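### 4. Oiling wooden utensils with Tistar oil

1. Wash each piece by hand and let it dry for 48 hours, standing up.
2. Clear a white or light table, so you will notice the drips.

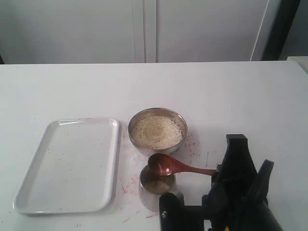 *Empty tray with raised rim, at the left of the table.*

3. Pour a little oil on a cotton cloth. For one long spoon, 2 ml is enough.

**Caution:** Oily cloths can heat up by themselves. Lay them flat outdoors to dry.

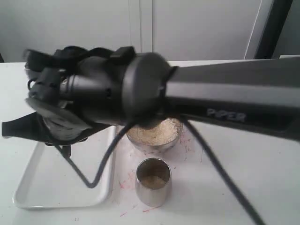 4. Rub along the grain, the thin part of the handle also. Wait 21 minutes and wipe the rest away.

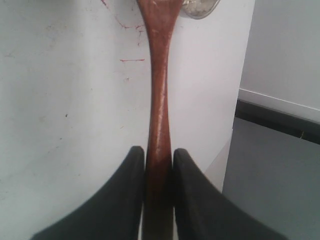 5. Repeat once if the wood still looks pale. Do not use the oven to make it faster.

**Note:** After this, wash only with warm water and mild soap. Never leave wood to soak in the sink.
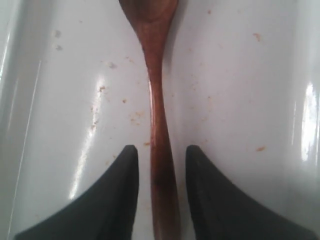 Mariama Addo writes that in Jirkarthorpe the water is very hard, and she must oil again every November and once more in spring.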